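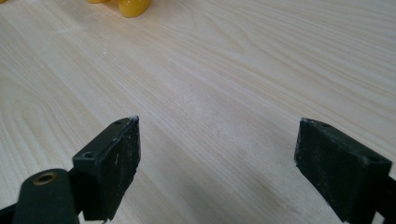 白木の机とグリッパーの黒い指。奥に黄色いのが少しだけ。

九月に入ってから日記をさぼりがちだったので、今夜はお茶をいれて、少し長めに書いておこうと思います。

Jedudsideの部屋に通って、手持ちのグリッパーでお手本を集める仕事も、だいぶ体になじんできました。つかんで、運んで、置いて、手を離す。言葉にすればそれだけなのに、学習用のデータとして残すとなると、自分の手つきの癖がいちいち気になるものですね。わたしはどうも、つかむ前にほんの少し迷う癖があるらしく、再生してみると指がふわっと止まっているのです。人間ならご愛嬌で済むところですが、Beltik(うちの学習モデルの呼び名です)はそういうところまで律儀に覚えてしまうので、なるべく迷わず、でも急がず、と自分に言い聞かせながらやっています。

通し番号は今日で1573まで来ました! はじめのころ、13本録っただけで腕がぱんぱんになって、帰りの電車でつり革を持つのもつらかったのを思うと、われながらよく続いたものです。今日はそのうち8本を見直しに回しました。失敗したものもあれば、うまくいったのに、最後に手を離すのが早すぎて惜しいものもあり、消すときはやっぱり少しさびしいです。

写真の黒い指は、内側に白っぽい粉のようなものが点々とついていて、左の先のほうには綿ぼこりみたいな白いものまでちょこんとのっています。机の木目の上にも、うっすら白く粉っぽいところがあります。こういう顔になってくると、道具にもなんだか情がわいてきて、拭いてやらなくちゃと思いながら、つい眺めてしまうのでした。木目がきれいな机で、待ち時間に流れを目で追っているだけでも飽きません。

お昼すぎにはClondirauのほうから連絡があって、次の課題は置く向きまでそろえてほしいとのこと。向きかあ、と声に出してしまいました。いまのやり方だと、持ち上げるときの手首の角度で置く向きもほとんど決まってしまうので、近づき方から考え直さないといけません。Pearceの棚にある古い手順書に似た話が2ページほど載っていたはずなので、明日の朝いちばんに引っぱり出してみるつもりです。

お茶がすっかり冷めてしまいました。右手の親指のつけ根に湿布を貼って、もう寝ます。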